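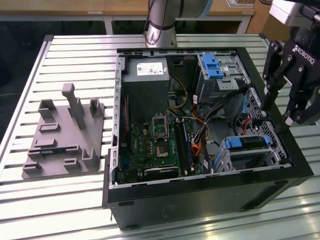

Arm, gripper and an opened desktop tower, with the fixture plate on the left side of the table.

Plirness FAQ

Plirness is the planning and control stack we use to make a robot arm take things out of, and put things back into, desktop computers. These are the questions we get by email, sorted by how often they arrive and how badly we used to answer them. Maintained by Rezaul Herath at Runell. Corrections welcome, especially the polite ones.

What does Plirness do?

It takes a task written as a list of steps ("seat the memory module", "close the socket lever"), works out where the relevant parts are, plans an arm motion for each step, runs it, and checks whether the world now looks the way the step said it should. Then it does the next one, or stops and writes you a long log message.

It does not decide what needs fixing in your computer. You bring the list.

Why desktop computers?

They're cheap, they come in many shapes, and everything inside was designed for fingers. A planner that looks brilliant on wooden blocks gets humble very quickly around a cable bundle. Old office machines are also forgiving. If the planner has a bad Monday and leans on a drive cage, we have learned something at a reasonable price.

Which arm and gripper do I need?

Any arm that accepts joint velocity commands and reports joint positions. We develop with a Robotiq two-finger gripper, so that driver gets the most love. The driver for other parallel grippers is a single file with three functions in it: open, close, and how wide are you now. The third is the one people forget to write.

How fast is the planner?

With the case lying on its side and a clean model, a typical reach takes about 227 milliseconds to plan. Turn on cable avoidance and you'll have time to look out the window. We don't publish a worst case. We've met it, and it had no printable number.

How does it find the parts?

There are two stages. A fixed camera gives a rough pose for the case and the big landmarks: power supply, board, drive bays. Then the wrist camera moves in and refines whatever the current step cares about. Small features such as the socket lever are only ever located from the wrist view. From farther away the detector has opinions about the lever, but they aren't good ones.

Does it need a model of my exact case?

No, but it needs a layout file. This is a plain text file listing which landmarks exist and which of them the arm may touch. We ship 32 of these. If yours isn't among them, run the teach tool, point the arm at each landmark it asks for, and save. Please send it to us afterward. Jarville, our layout repository, exists only because people did this and didn't get bored halfway through.
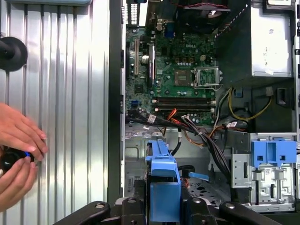
What about cables?

Cables are the reason this page is long. Plirness doesn't model them as cables. It treats them as a soft lump with a keep-out margin, and the lump is rebuilt from the wrist view before every motion that enters the case. A proper deformable model was attempted in the Jayawardena branch. The branch is still there, and it is very elegant, and a single plan takes longer than lunch.

If your cables are lying across the thing you want to reach, the planner will refuse. Move them yourself and press resume. There is an experimental step called "sweep_aside". It has earned its experimental label.

Can I put my hands in the workspace while it runs?

Not while the arm is moving. Use the hold step, which parks the arm with the drives locked and waits for you to confirm before anything else happens. Hold is a convenience in our software and has no safety rating of any kind. Your emergency stop and your arm maker's manual outrank anything written here, including the parts in a confident tone.

The gripper stops just short of the part and reports success. Why?

Usually the success check is reading finger width and nothing else, and the fingers have closed on the air at a plausible width. Set "verify: width_and_force" in the step. We'd make it the default, but it breaks old task files, and the owners of old task files write the longest emails.

If that doesn't help, redo the wrist camera calibration. If you're sure the calibration is fine, redo it anyway.

How do I calibrate the wrist camera?

Run "plr calibrate wrist" with the target board bolted down. The arm visits 36 poses and solves for the camera offset at the end. The last line printed is the residual in pixels. Anything under one is good. Anything over three means the board moved, the camera moved, or you typed in the wrong square size. We suggest checking them in reverse order.

Do I need a fixture plate?

Only if your task moves parts between the case and a known resting place. Printed plates work fine. Describe the plate in the same layout format as the case, one entry per slot, and measure the slots after printing. The printer's idea of a millimeter is its own business.

Can I use a learned policy in place of the planner?

Yes, per step. Set "backend: policy" and give it a checkpoint. The joint limits and keep-out margins still apply, so a policy that wants to visit the power supply will be stopped at the border. Mixing backends in one task is normal. We plan the reach and leave the last bit of insertion to the policy, which is better at wiggling than we are.

Is there a simulator?

Yes. Everything works in it.

When is the next release?

August. We haven't said which one, and we'd like some credit for that.

Where do I report a bug?

On the tracker, with the log, the layout file and the task file attached. "It went weird" is a title we currently have three of, so please pick another.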